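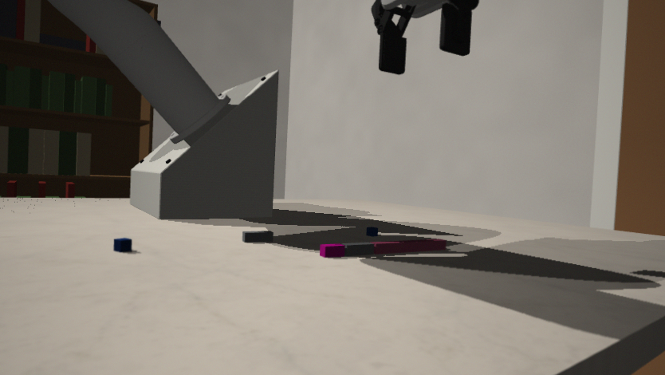 Robot arm and colored blocks, simulated.

About > Who We Are > Latero Court Reporting

Latero Court Reporting. Depositions, hearings, arbitrations, civil trials. Transcripts out the door on time.

Started in May with two reporters and one rented desk in the Pedano Building, across from the courthouse annex. Same building now, bigger suite. 18 reporters on staff, all certified, plus proofreaders in house. We don't farm out the proofing. Tried it once, went back.

What we do most: injury and wrongful death cases, contract fights, landlord matters, some probate. Realtime feed if you ask for it when you book. Rough draft same night, certified copy after that. Rush is available, call first, the web form gets checked but not at 11 pm.

Trial date moved? Happens every week. No charge to reschedule if we hear from you before the reporter leaves for the job. After that its the minimum fee. Exhibits get scanned, stamped and linked to the transcript. Originals go back to whoever brought them, signed for.
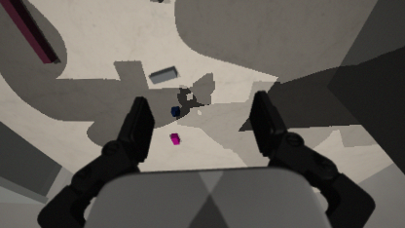 Our Offices

Main office: Pedano Building, second floor. Conference rooms for depositions, the large one seats 30. Coffee, a printer, a side room for talking to your client with the door shut. Parking behind the building, take a ticket and we'll stamp it.

Plokness office: by appointment only. One room, video link. Good for witnesses who can't make the drive.

Files and Storage

Transcripts are kept in Tamiru, our client portal. Log in, search by case number or witness. Older jobs from before 13/01/2020 are on paper in the back, so allow extra time to pull those. Copies over 200 pages ship in a binder unless you tell us otherwise.

Working Here

We hire reporters and scopists year round. Send a resume and a sample transcript, 100 pages max please. Students welcome to sit in, with permision from counsel. Ask at the front desk.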